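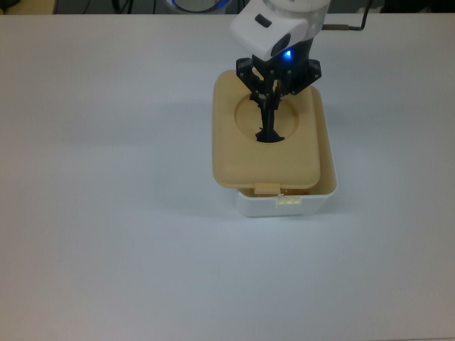 The tub I mean, white base with the tan lid.

Temell Allotments forum > Storing and Keeping > Dried beans going soft in the shed

marrowfat
Posted 18:42

I grew a decent row of borlottis and a shorter row of some black beans I got from a seed swap in Flastisley. Dried them on the plant as long as the weather let me, then shelled them at the kitchen table and left them on trays for a fortnight. They rattled when they went in. Three weeks on in the shed and I can dent some of them with a thumbnail. No mould that I can see, no smell.

I have several of those plastic tubs and have been using them for everything. Is it the tubs, the shed, or did I put the beans away too early? I want to save some for sowing as well as eating.

Ondel_Plot66
Posted 19:05

Too early, I'd say. A fortnight on trays is fine in August but you were picking in October, weren't you? We all were this year. Beans can feel dry on the outside and still hold a fair bit of water in the middle. Once the lid is on it evens out and the whole lot goes slightly soft.

Bring them indoors, spread them out again and give them another two weeks somewhere warm. Not the oven.

pat_t
Posted 19:31

I don't agree that it's the drying. I've kept beans in a shed and kept beans in a cupboard, same crop, same day of shelling, and the shed ones always soften. Sheds are damp from November until spring. A clip-down lid that doesn't grip lets the damp straight in. Glass jars with a rubber seal, kept in the house. That's what I do and I'm still eating beans from two summers ago.

Ondel_Plot66
Posted 19:40

If the beans are damp when they go in a sealed jar you'll get mould, and you'll lose the lot instead of a few. A loose lid is safer for a beginner.

pat_t
Posted 19:52

Safer until the mice find it.

marrowfat
Posted 20:10

I'm not quite a beginner, it's my fourth year, but I take the point. No mice so far. Picking was the first half of October and it rained for most of it. I pulled the last plants up whole and hung them in the porch.

Dezső Antal
Posted 20:26

You can test them before you decide anything. Weigh out 100 grams, put them on a plate on top of the boiler or in an airing cupboard for four days, and weigh them again. If the weight has dropped by more than 2 grams they were not ready. If it hardly moves, carry on as you are but move the tub indoors.

The other test is a hammer. Put one bean on a stone and hit it. A dry bean shatters. If it squashes, it goes back on the tray. My grandmother did it this way and never weighed anything.

For the ones you want to sow, use paper envelopes inside a tin. I would not keep seed in plastic over winter.

greenhouse_jo
Posted 21:14

Agree with the hammer test. Don't agree about plastic for seed – I've kept runner beans in old ice cream tubs for years and they come up well enough. I do put a small cloth bag of dry rice in with them and change it at Christmas.

Also worth freezing the eating beans for a few days before they go into long storage, in case of weevils. Let them come back to room temperature before you open the bag or they get wet from the air.

pat_t
Posted 21:20

Rice does next to nothing. Those little silica sachets are better and they come free with shoes.

greenhouse_jo
Posted 21:33

I don't buy that many shoes.

marrowfat
Posted 07:50

Did the hammer test before work. Borlottis squashed, four out of five. The black beans shattered, every one. So it looks like both of you had a point, as the black ones are smaller and must have dried through sooner.

Borlottis are back on trays in the spare room. I'll do the weighing as well, as I've got kitchen scales that go down to a gram. Black beans are going into jars tonight.

Ondel_Plot66
Posted 08:15

Turn them every couple of days and don't heap them up. Let us know what the scales say.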